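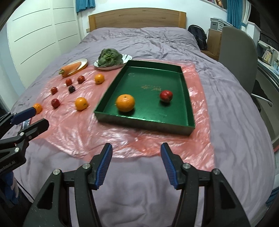
침대 위에 펼친 과일과 채소, 그리고 파란 골이 진 패드를 끼운 손잡이형 그리퍼 두 대.

그리퍼는 손끝부터 돌봐야 한다

로봇 이야기를 하자고 하면 다들 팔부터 봅니다. 관절이 몇 개인지, 얼마나 무거운 걸 드는지, 모델이 얼마나 똑똑한지요. 저도 그랬습니다. 그런데 손잡이형 그리퍼를 매일 만지는 생활을 한 지 꽤 되다 보니, 이제는 누가 새 장비를 자랑해도 눈이 자꾸 손가락 끝으로 갑니다. 패드가 반듯하게 붙어 있나, 핀 나사가 헐겁지는 않나, 두 손가락이 같은 속도로 벌어지나. 직업병이라고 하면 할 말이 없습니다만, 오늘은 이 직업병을 조금 변호해 보려고 합니다. 차 한 잔 따라 놓고 천천히 읽어 주시면 좋겠어요.

제가 손보는 장비는 사람이 양손에 하나씩 쥐고 쓰는 그리퍼입니다. 팔도 없고 받침대도 없으니 겉보기에는 참 단출하지요. 검은 플라스틱 링크를 은색 나사로 이어 놓은 손가락이 두 개, 그 끝에 파란 패드. 구조가 간단하니 관리도 간단하겠거니 하고들 생각하시는데, 저는 오히려 간단한 기계일수록 작은 틈 하나가 동작 전체에 번진다고 봅니다. 링크 하나가 조금만 놀아도 손끝에서는 그 흔들림이 훨씬 크게 나타나거든요. 귤이 자꾸 한쪽으로 돌아간다 싶으면 저는 소프트웨어를 의심하기 전에 드라이버부터 꺼냅니다.

이 순서를 제게 가르쳐 준 분이 Sadao Hamada 선생님입니다. Jiter 정비실에서 처음 뵈었을 때, 저는 그립 값이 튀는 원인을 찾겠다고 이틀째 로그만 들여다보고 있었어요. 선생님은 제 화면은 보지도 않으시고 그리퍼를 집어 들어 천천히 열었다 닫았다 하시더니, 귀 가까이에 대고 가만히 소리를 들으셨습니다. 그러고는 왼쪽 손가락 안쪽 나사를 반의반 바퀴쯤 조이고 돌려주셨지요. 튀던 값은 그날로 잠잠해졌습니다. 이틀이 아까워서 밥맛이 없더라고요. 선생님이 사 주신 우동은 물론 다 먹었습니다.

그렇다고 꽉 조이는 게 능사라는 말은 아닙니다. 처음 맡은 분들이 가장 자주 하는 실수가 바로 이거예요. 헐거운 게 무서워서 힘껏 조여 놓으면 링크가 뻑뻑해지고, 방아쇠를 당기는 사람 손목이 먼저 지칩니다. 손목이 지치면 동작이 거칠어지고, 거친 동작은 기록에 고스란히 남습니다. 저는 조인 다음에 꼭 그리퍼를 60번 여닫아 봅니다. 처음 몇 번은 멀쩡하다가 뒤로 갈수록 걸리는 느낌이 오는 녀석들이 있어요. 지루한 일이긴 한데, 라디오를 틀어 놓고 하면 금방입니다. (저는 야구 중계를 듣습니다. 응원하는 팀이 지고 있으면 손에 힘이 들어가서 검사가 엄격해지는 부작용이 있습니다.)

패드 이야기도 빼놓을 수 없지요. 골이 진 패드는 둥글고 매끈한 물건을 잡을 때 정말 고마운 물건인데, 그 골이 또 온갖 것을 모읍니다. 이불을 깐 자리에서 쓰면 보풀이 끼고, 채소를 만지면 흙이나 잎 부스러기가 끼고, 자두처럼 껍질이 얇은 과일은 자칫하면 즙을 남깁니다. 저는 미지근한 물에 적신 천으로 골 방향을 따라 닦고, 완전히 말린 뒤에만 다시 씁니다. 알코올로 쓱 닦으면 빠르다는 의견도 많고 저도 급할 때는 유혹을 느낍니다만, 제가 쓰던 패드 중에 표면이 먼저 딱딱해진 것들은 하나같이 알코올로 닦던 것들이었어요. 제 경험일 뿐이니 너무 믿지는 마시고, 헌 패드로 한번 시험해 보세요.

제가 이 글에서 정말 하고 싶은 주장은 따로 있습니다. 그리퍼 점검은 실제로 쓰는 자리에서, 실제로 집을 물건으로 해야 한다는 것입니다. 작업대 위에서 규격 블록을 집어 보고 합격 도장을 찍는 방식은 서류로는 참 깔끔합니다. 그런데 침대 위는 작업대가 아니잖아요. 이불은 푹신해서 누르면 내려가고, 그 위에 비닐까지 깔려 있으면 미끄러지기도 하고 주름에 손끝이 걸리기도 합니다. 얕은 쟁반에 담긴 사과를 꺼내려면 손가락을 어느 각도로 넣어야 하는지, 작은 귤을 집을 때 패드 끝이 먼저 닿는지 가운데가 먼저 닿는지, 이런 건 블록이 알려 주지 않습니다.

그래서 저는 점검용 물건을 장바구니로 준비합니다. 크고 작은 귤, 사과, 자두, 당근, 잎이 풍성한 채소. 둥근 것과 긴 것, 단단한 것과 무른 것이 섞여야 손가락의 버릇이 드러나거든요. 당근은 두 손가락이 나란한지 보는 데 좋습니다. 한쪽이 틀어져 있으면 집는 순간 당근이 슬그머니 돌아가요. 자두는 닫는 힘을 보는 데 쓰고, 잎채소는 링크 틈에 뭐가 끼는지 보는 데 씁니다. 점검이 끝나면 성한 것은 잘 씻어서 먹습니다. 우리 팀 간식이 유난히 건강한 데에는 이런 사정이 있어요.

물론 반대 의견도 있습니다. Parsa에서 일하는 Valter Mota 씨와는 이 문제로 꽤 오래 메일을 주고받았어요. 그분 말씀은, 과일은 하나하나 다 다르니 오늘 점검과 다음 달 점검을 비교할 수가 없다는 겁니다. 맞는 말이지요. 지난 1월에 산 귤과 지금 시장에 있는 귤은 크기도 껍질도 다릅니다. 그분 팀은 여전히 블록을 쓰고, 기록도 저보다 훨씬 가지런합니다. 저도 그 기록을 보고 나서는 고집을 조금 꺾어서, 나사와 벌어지는 폭은 블록으로 재고, 잡는 느낌은 과일로 보는 쪽으로 옮겨 왔습니다. 그래도 둘 중 하나만 할 시간밖에 없다고 하면 저는 여전히 귤을 집겠습니다.

두 대를 함께 쓰는 경우에는 한 가지 더 신경 쓸 게 있습니다. 짝을 맞추는 일이에요. 같은 날 들어온 같은 모양의 그리퍼라도 많이 쓰는 손 쪽이 먼저 닳습니다. 오른손잡이가 쓰면 대개 오른쪽이 먼저 가지요. 저는 한쪽 패드를 갈 때 반대쪽도 같이 갑니다. 멀쩡한 패드를 버리는 것 같아 아까운 마음은 압니다. 그런데 한쪽은 착 붙고 한쪽은 미끄러지는 두 손으로 과일을 옮겨 보시면, 쓰는 사람이 자기도 모르게 좋은 쪽만 쓰기 시작하는 걸 금방 느끼실 거예요. 빼낸 패드는 통에 모아 두었다가 세척 시험용으로 씁니다.

마지막으로 기록에 대해서요. 저는 공책을 씁니다. 어느 손가락의 어느 나사를 얼마나 돌렸는지, 그날 어떤 물건이 잘 안 잡혔는지를 연필로 적어 둡니다. 번듯한 관리 프로그램이 있는 곳이라면 당연히 그걸 쓰시면 되고요. 다만 '이상 없음' 네 글자만 적는 칸은 없애 주셨으면 합니다. 손끝의 감각은 말로 옮기기가 참 어려워서, '자두 닫을 때 오른쪽이 반 박자 늦음'처럼 어설픈 문장이라도 남아 있어야 다음 사람이 어디부터 만져 볼지 알 수 있습니다.

혹시 더 좋은 패드 세척법을 아시는 분은 댓글로 꼭 알려 주세요. 헌 패드가 한 통 가득 있으니 무엇이든 시험해 볼 수 있습니다.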